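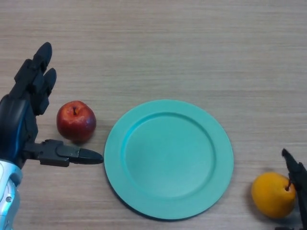

Réka Juhász
Product Care Writer, Skyrme Tableware

Section 2: Setting up your plate and fruit for the table

Welcome to the part of the guide we most enjoyed putting together. You've unpacked your Drindby plate, you've cleared a bit of room, and now you'd like it to look nice with some fruit beside it. We suggest starting small: one round plate, a red apple on one side and something yellow-orange on the other. Teal is a lovely strong colour on a pale beige tabletop, and the apple really does sing next to it!

Before you begin

Wash the plate in warm soapy water and dry it with a soft tea towel. Wipe the table along the grain with a barely damp cloth, and let it air for a few minutes while you choose your fruit.

Setting out

1. Put the plate down in the middle first. Everything else takes its place from there, so take your time over it.

2. Set the apple to the left, leaving enough space to pick it up without knocking the rim.

3. Place the second fruit to the right and a little closer to you. A loose row feels friendlier than a dead straight one (my colleague Edivaldo Magalhães disagrees, and you're welcome to side with him).

4. When you're ready to serve, lift each piece from the table and lower it onto the plate. Don't drop it in from a height.

Note: The plate measures 117 mm from centre to rim. It will hold 2 pieces of fruit comfortably, with a bit of breathing room between them.

Caution: Lift the plate when you want to move it. Grit caught underneath can scratch a wooden top, and those fine pale streaks in the grain won't hide it for you.

Caution: Keep the plate at least 50 mm in from the table's edge, especially with little ones in the house.

For stacking and storage, turn to Section 3.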